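Bruvgate Training Center: Parts Handling Gallery

The Parts Handling Room at the Bruvgate Training Center supports instruction in the sorting and storage of small metal components. This gallery presents the shelving and crates in current use. The room was refitted in December under the direction of Vilgot Haugland and now provides 27 storage positions.

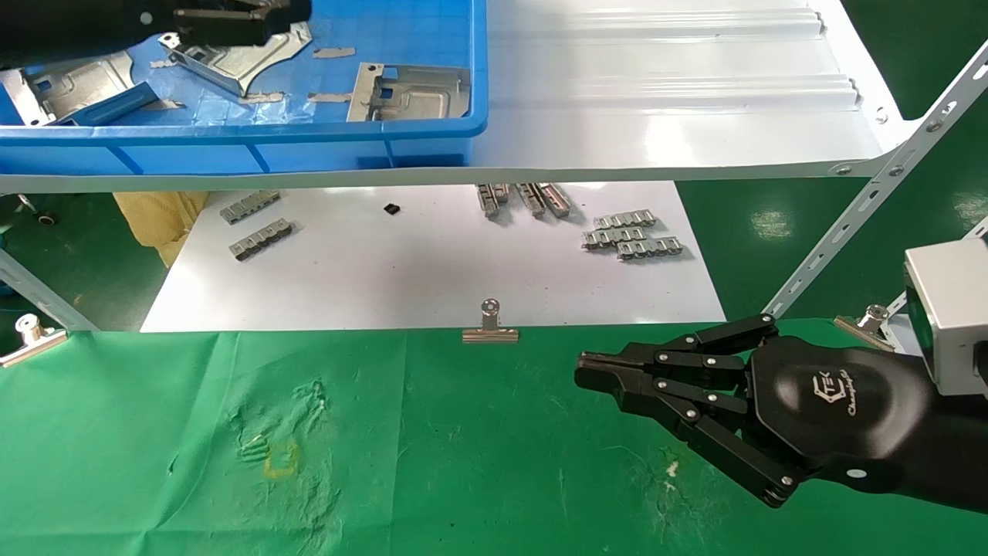 Stamped sheet-metal parts in a blue plastic crate, on white metal shelving.

Brackets and plates differ in shape and are stored in open crates - one crate for each exercise. The work surface is covered with green cloth. Trainees work in groups of four, and each session lasts 2 hours.

Crates are to be returned to their assigned shelf positions at the end of each session. Requests to visit the room may be submitted to the Bruvgate front office.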